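The Keepers of the Night Shift

At 9 in the evening the parking lot at Lekton Wildlife Park is down to three cars, and one of them belongs to Ngân Huỳnh. She has been the park's overnight keeper for six years. She signs in at the gatehouse, picks up a radio and a flashlight with a red filter, and reads the notes the day team has left on the clipboard. Tonight there are two. The older of the two otters left part of her dinner, and a hinge on the porcupine den is squeaking.

"The squeak matters more than you'd think," Huỳnh says. "He won't use a door that makes noise. He'll sleep in the yard, and it's going to rain."

Lekton is a small park. It began as a private collection of waterfowl and became a nonprofit when the owner retired and left the land to the county. Most visitors come for the otters and the red pandas, and most of them are gone by five. What happens between closing and opening was for a long time nobody's job in particular. A guard walked the fence. If an animal was sick, a keeper slept on a cot in the clinic.

That changed after the park took in a group of animals that do their living after dark. There are slow lorises, a pair of binturongs, a colony of fruit bats and an aardvark named Quan, who arrived from another zoo underweight and with a reputation for digging through concrete. Day keepers would find food untouched and have no idea whether the animals were unwell or had simply not been hungry at four in the afternoon. The park decided that somebody ought to be awake with them.

Huỳnh had been working in the park's commissary, chopping produce and weighing out insects. She asked for the post before it was advertised. Her mother worked nights in a hospital laundry, she says, and the hours never seemed strange to her.

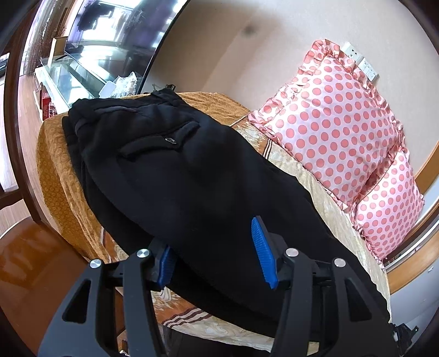
Her first round takes an hour and a half. She goes to the bats first, because they are fed last, and stands inside the double doors until her eyes adjust. Then she hangs the fruit skewers at different heights. Bats that are low in the group's order will not come to the top of the enclosure to eat, so there has to be something for them farther down. She watches which animals come and writes it on a card. The cards go into a file that now holds 3290 entries, going back to her first week.

The file has turned out to be useful. When one of the lorises began losing weight, the clinic found nothing wrong with her. The cards showed that she had been coming down to feed later and later over the course of a month, and was reaching the bowl after her neighbor had emptied it. The keepers put in a second bowl. By April she was back to her old weight.

Quan is a longer project. When he came, he would not eat from a dish at all. Huỳnh tried burying his food in a tub of loose soil, then in a rotten log, then in a mound of packed clay that she had to wet and rebuild every evening. The clay worked. He took it apart in twenty minutes and slept well afterward. She still rebuilds the mound before midnight, kneeling in the yard with a bucket and a trowel, and he has learned the sound of the bucket. He waits on the other side of the gate with his nose against the gap.

The mound has since been improved with help from the maintenance shop, which built a wooden frame with removable tubes so that the food can be moved from place to place. The staff call it the Pimow, after the label on the crate it was made from.

Not everything goes this well. One of the binturongs, Peno, is old, and his kidneys are failing. He gets his medicine in a piece of banana at 5 in the morning, and some mornings he won't take it. Huỳnh sits with him for as long as she can spare. If he refuses twice, she phones the vet. She doesn't like to talk about what comes next for him, and she changes the subject to his sister, who has started sleeping on the same shelf as him again.

The park pays for the night post partly through its adoption program, in which supporters give a yearly sum toward the care of one animal. They receive a certificate, a photograph and a letter twice a year. Huỳnh writes the letters for the nocturnal house herself. She keeps them short and puts in what the animal has been eating, where it has been sleeping and any change in its health. Several supporters have written back to ask about the clay.

Before the first round is over she stops at the porcupine den with a can of vegetable oil and a rag. She works the hinge back and forth until it goes quiet, wipes off the extra and props the door open with a stone. The porcupine is under a bush at the far end of the yard with his back to her. She checks her watch, writes down the time and goes on to the otters.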